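The arm that did not let go

27th July

219 shares
43 comments

When I called Venla Vainio, she asked if we could begin ten minutes later. She was still writing in the fault log, and she does not like to leave a line open. "If I stop in the middle, I will write it differently after," she said. It was a good introduction to the person.

Vainio is responsible for the test room at Fimora, a small company that teaches robot arms to handle household things. Their main project, Samora, is about clearing and sorting dishes. In December the project had an accident which was small in the medical sense, but which stopped all work for six weeks. A technician, Teodoro Robles, had two fingers held in a gripper which should have opened and did not.

"People hear this and think of blood," Vainio said. "There was no blood. He had a bruise and he was angry. But he pressed the release button and the gripper stayed closed, and for me this is a serious event."

Robles, who joined us for the second half of the call, remembers it without drama. He was putting a bowl straight between two trials. The arm was paused, and he believed that paused means safe. "I had done it every day," he said. "The program was paused, yes. But the gripper had an old command waiting. My hand came near, the pause ended, and it closed."

How could a pause end by itself? This question took the team most of the winter. The first idea was that somebody had touched the panel at the wrist. Robles did not accept it, and the log agreed with him. The second idea was a damaged cable. They changed it, and the fault did not come back for 80 trials, so they thought they had found it. Then on the next trial it came back.

"That was the worst day, worse than December," Vainio said. "We had already told the management it was solved. I wrote that message myself."

The real reason was found by Kalevi Ahonen, who writes the control software. When the connection to the arm was lost for a very short time, the controller started the session again and forgot that it had been paused. It did not forget the last gripper command. The release button sent its signal to the old session, where there was nothing to receive it. "Each part did what its manual says," Ahonen wrote to me later by email. "The manuals were written by different people, and I was one of them."

I asked Vainio why the button was not connected directly to the gripper, without software between. She was quiet for a moment. "It is now," she said.

The work itself looks as it did before. The dishes are plastic and in strong colors, the table has a dark green cloth, and the arm goes in among the cups and bowls and takes one thing at a time. A cup on its side is one of the harder tasks, Vainio told me, as the fingers must close on a form which likes to roll.

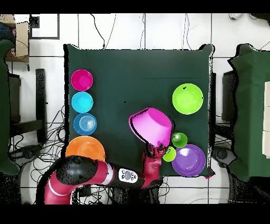 What changed in the rules

The new rules fit on one page. No hand goes over the table unless the motor power is off, and "paused" is no longer a word that people may use for this. If the connection is lost, even for an instant, the arm must stay without power until a person starts it again from the desk. The old gripper command is deleted each time. Robles asked for one more rule, that the person who resets the dishes is also the person who keeps the key, and he got it.

The price is time. A session now gives fewer trials than before, and at first the younger colleagues complained. Vainio does not hide that she complained also, in her own office with the door closed.

She is less patient with the question of blame. After the accident there was a suggestion that Robles should take a safety course. She refused to sign it. "He did what we had shown him," she said. "Then all of us should go to the course – and in the end all of us went."

Robles still works with the arm. I asked if he trusts it again. "I trust the key," he said, and then he had to go, as the next session was waiting for him.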